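Questions people keep asking about the Zikar mixtape

Last updated: January

Is Zikar really dropping a mixtape, or is this another rollout to nowhere?

There's a title (Plodham) and there are two songs. Everything past that is talk. He promised a project twice last year and we got a freestyle and a hoodie, so I'd hold off on the countdown posts.

Who produced the single?

Mal-soon Yoon is credited on the upload. Fans keep insisting it's a Prernix beat because of the drum tag at the front. Anybody can paste a tag on a beat. Until Prernix claims it, I'm going with the credit.

Is that A-yeong Jang on the second verse?

Sounds like her, and she reposted the link within the hour. She isn't listed as a feature, though, and she reposts a lot of music she isn't on. Call it likely.

Didn't the label say the single did huge numbers?

The label said "massive first day." When I checked at midnight the page showed 1,405 plays and 47 comments, and a good chunk of the comments were the same three accounts. Fine for a local rapper on a Sunday. Massive is a stretch.

Is the beef with Jae-in Oh real?

One line that might be about him, and one reply that might be about the line. They also share a booking agent. Draw your own conclusions.

What about the "leaked" tracklist?

It lists 19 songs, spells Oi-ling Chiang's name two different ways and has an interlude called "Um." I don't buy it. The interlude I could maybe believe.

Will there be a physical release?

Supposedly 636 CDs, sold at shows only. Olga Aguiar, who handles his merch, told me the number was right but wouldn't say who's pressing them – so ask again when somebody is holding one.
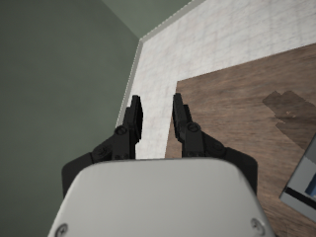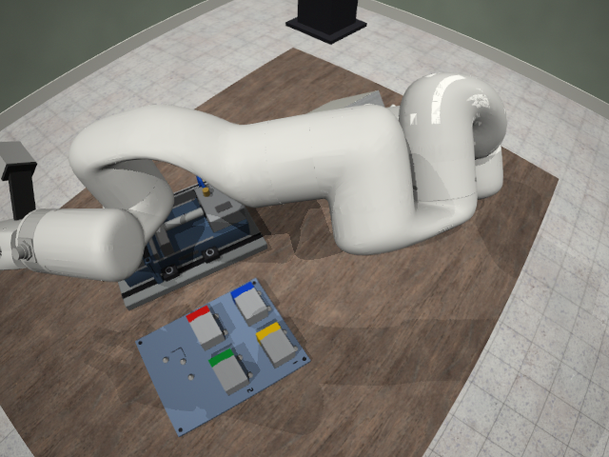
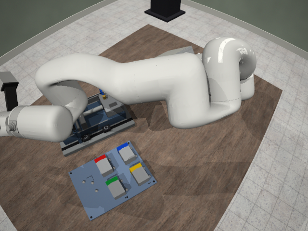
Should I pay for the early access thing?

I wouldn't. The page offers "exclusive snippets," and both of the ones I heard were already on his public feed. If you did pay, save your receipt, as the refund terms have been reworded since it opened.

Can I send you a tip?

Sure, but send a link or a file with it. "My cousin was in the studio" goes straight in the trash.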